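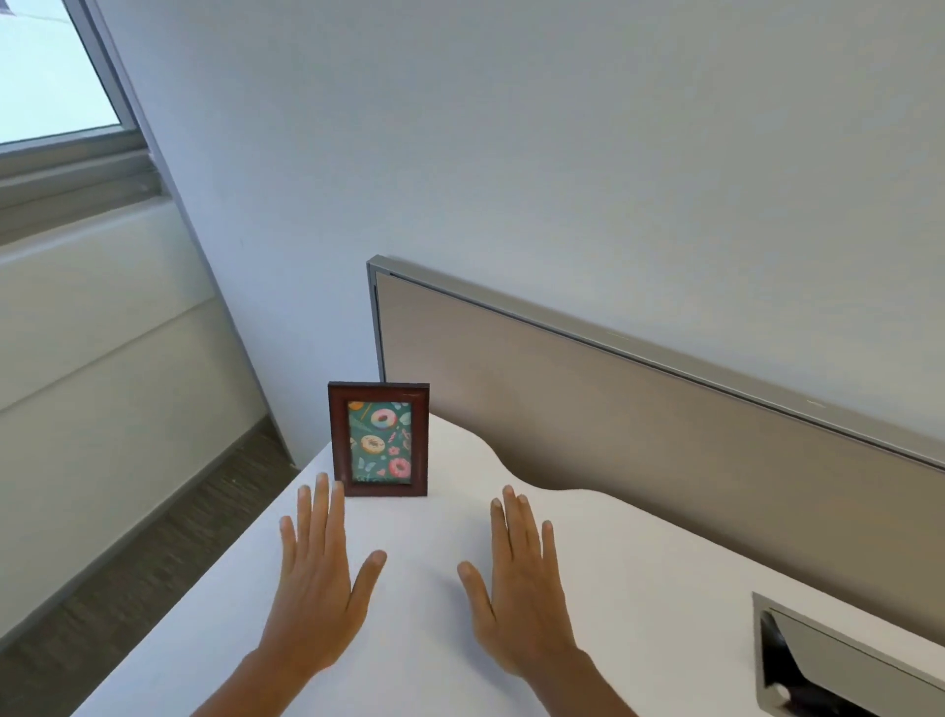

Working Rules for Recording Hand Demonstrations at a Desk
Student project report, by Holger Ekström
July

Search this site Go

1. What the project was for

The Moltine project trains a two-armed tabletop robot from recordings of people doing small jobs with their hands. The recordings come from a head-mounted camera. When I joined, the group had 1,011 clips on disk and no written rules for making them. Each person recorded in the way that seemed sensible to them. My task was to look through what existed, find out what made clips hard to use, and write a set of rules short enough that people would follow it.

I did not work on the robot's control software, and this report says nothing about how well the arms perform. It deals with the recording stage and with the rules we ended up with.

2. What standards we looked at

I started by reading what already exists for robot safety. ISO 10218 covers industrial robots and ISO/TS 15066 deals with people and robots sharing a workspace. Both were useful background for the lab side of the project, where the arms run. They have little to say about a person sitting or standing at an office desk with a camera on their head and no robot in the room. For that part the closest guides were the university's own rules on research with people, the data protection rules that apply to video, and the general advice on screen work and posture.

None of these told us where the hands should be at the start of a clip. That kind of detail we had to settle ourselves.

3. How the old clips were checked

I drew 80 clips from the disk at random and watched each one twice. The first time I only noted whether I could tell what the task was. The second time I filled in a form with these headings: start pose, end pose, hands in view, lighting, objects on the desk, personal items, and anything else.

Of the 80 clips, 27 had a problem that would have made me throw them out. The most common was a start where one or both hands were already moving when the recording began. The trimming script looks for a still period at the start and uses it to line up the hand tracking. With no still period it guesses, and the guess is often wrong by enough to cut off the reach toward the object.

The second problem was hands leaving the view. People look at the thing they are going to pick up next, which is natural, and the hand that is still doing something drops out of the picture. The third was privacy. Some clips showed a lit phone screen or a letter with a name on it. These had to be deleted whatever else was good about them.

I also had a list of smaller complaints that did not spoil a clip but made labeling slower. Long sleeves over the wrists were on it, and so were file names made up on the spot.

4. The rules

The first draft ran to four pages. Two people at the Fombridge desk tried to use it and both stopped reading on the second page. The version below fits on one sheet and is taped inside the equipment cupboard.

4.1 Before recording

Clear the desk of everything that is not part of the task. One object for a one-object task.

Turn phones face down and put them out of view. Remove mail, badges and notes.

Push sleeves back so the wrist can be seen. Take off watches and rings if you are comfortable doing so.

Close any cable hatch or drawer within arm's reach, or record that it was open in the notes field.

Check the window. If it is the brightest thing in the view, lower the blind or turn so that it falls to one side. Write "window in view" in the notes if you can't avoid it.

4.2 Start pose

Stand or sit in the position you will use for the whole clip.

Place both hands flat on the desk, palms down, fingers spread, on either side of the object and a little short of it. Leave bare desk between the hands.

Hold still for a slow count of three, then begin.

4.3 During the task

Keep both hands in view, including the one that is not working. An idle hand goes back to the desk.

Move at your normal speed. Do not slow down to help the camera.

If you drop something, carry on and finish. Mark the clip as "drop" and keep it.

Do not talk about other people while the microphone is on.

4.4 End pose

Return to the start pose and hold for another slow count of three.

Stop the recording with the foot switch. Reaching up to the headset shakes the last second of every clip.

4.5 Breaks and stopping

Take the headset off after 10 clips, even if you feel fine.

Anyone may stop at any time and does not have to say why. Anyone may ask for their clips to be deleted, and the person in charge of the disk does it the same day.

5. Notes on some of the choices

The start pose caused the most discussion. One view in the group was that flat hands are unnatural and that the robot would learn to put its grippers on the table before every task. That is a fair point. The answer we agreed on was that the still period is trimmed before training, so the robot's data begins with the reach. The full clip stays in the archive with the trim point stored beside it – if someone later wants the untrimmed version they can have it.

Spread fingers were added after a test at Zetalholm. With the fingers held together, the hand tracker sometimes merged two of them, and the error carried on into the grasp. Spreading them gave it a clean start on each finger. A white matte desk helped as well, though we did not write a rule about desk color. The desks are what they are.

The rule about a single object was harder to keep than I expected. People leave a pen or a cup on the desk and stop noticing it. We considered a printed checklist to be ticked before each clip. In the trial it was ticked without being read, so we dropped it and asked the person recording to say the name of the object out loud during the first hold. This takes no extra time and gives the labeler a spoken label to compare with the file.

Dropped objects used to be deleted. I argued for keeping them with a mark, and the group agreed. A robot that has only seen clean pickups has nothing to go on when one fails. Whether the drops are used in training is a decision for later, but they can't be used if they have been thrown away.

6. Names and notes

File names now follow one pattern: site, desk number, task code, clip number. The site codes are FOM for Fombridge and ZET for Zetalholm. No personal names or initials go in the file name. A separate list links clips to people and is kept on a different disk with its own password. It exists so that a request for deletion can be carried out.

The notes field is free text. I tried a menu of fixed choices first, but people picked "other" most of the time and wrote a sentence anyway.

7. Limits

The rules have been tried at two sites and by people who already knew the project. I do not know how they would work for someone handed a headset for the first time. All the tasks so far are done at a desk, so kneeling, walking and carrying are not covered. The 80 clips were checked by one person, and a second checker would have disagreed with me on some of them, mostly on the lighting.

The rules also assume two hands and ten fingers. Ms. Sakalauskas, who read the draft for the department, pointed this out, and section 4.2 should get a second version that describes the start pose for people who work with one hand or who use a prosthesis. I ran out of time to test one.

8. Still open

Agree on what to do when a second person walks into view.

Decide how long the archive of untrimmed clips is kept.

Run the same check on a fresh set of clips, using the same form, with two people filling it in separately.

The form and the one-page sheet are in the project folder under "rules". The four-page draft is there too, marked as old.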